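# Chapter 2: Holes, Pegs, and Things That Turn

I learned more geometry at a workbench than I ever did at a desk, and I bet you will too! So clear off a table and let's begin with a ring.

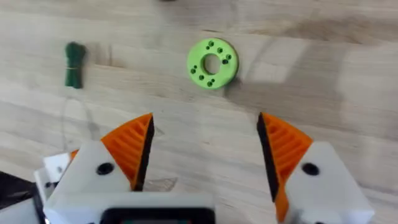 *Figure 2.1. A green ring beside a banded bundle, on a wooden tabletop.*

Look at how the holes sit. Some crowd together in pairs and some stand alone, and when my friend Yee-man Tam first handed me a ring like this I turned it over for 11 minutes (yes, she timed me) looking for the pattern.
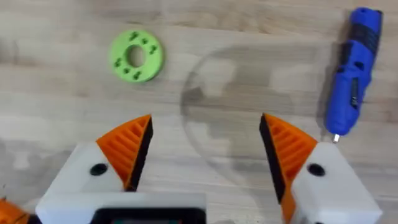
Turn it halfway in your mind. Does it land on itself? Hold on to your answer, we'll want it in Section 2.1.

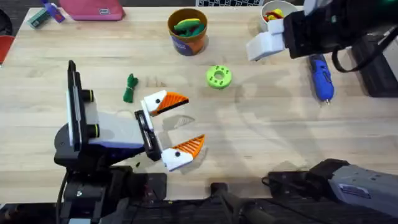
Small parts roll, by the way, so I keep mine in cups and bowls. I once lost 31 pegs under a radiator in February and I'm still finding them.
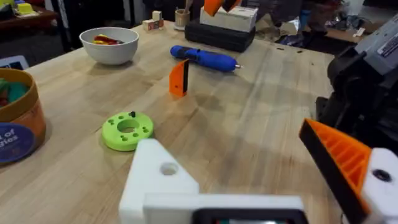 *Figure 2.2. The ring with a small black peg standing in one hole.*

Grab a pencil and sketch your own ring before you read on.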